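3.2 Subsidy terms and reported jobs

The wage subsidy paid firms 80 percent of a new hire's salary for the first year. We matched the ministry's payment list to payroll filings for 549 firms, of which 102 made surgical or dental equipment. Cárdenas and Ospina used the same filings but dropped firms with fewer than two employees; we keep them.

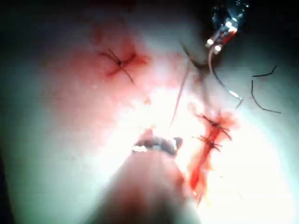
Figure 2. Tissue surface with a single completed suture (upper left) and an incision.

Firms reported jobs once a year, in October, and the ministry did not check the reports against payroll. Denimell and Lulex each claimed hires that do not appear in any later filing. Plurkton reported none and kept its payment.
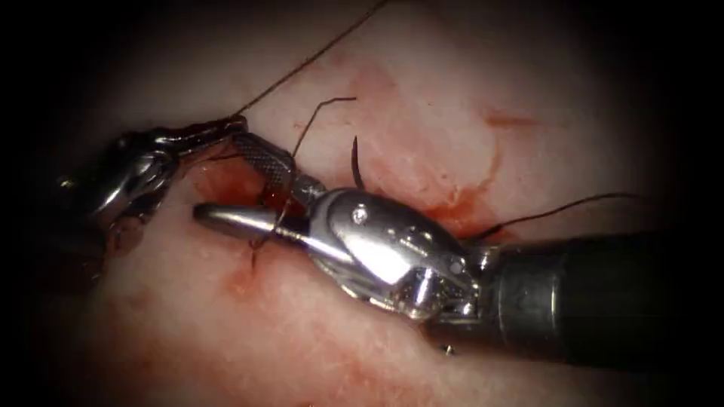 Bajwa is left out of the main estimates, as it changed owners during the program and its filings cannot be joined. Adding it back moves the cost per job by about 2 percent. The payment list is the version released on 2021-02-02, and later corrections are not included.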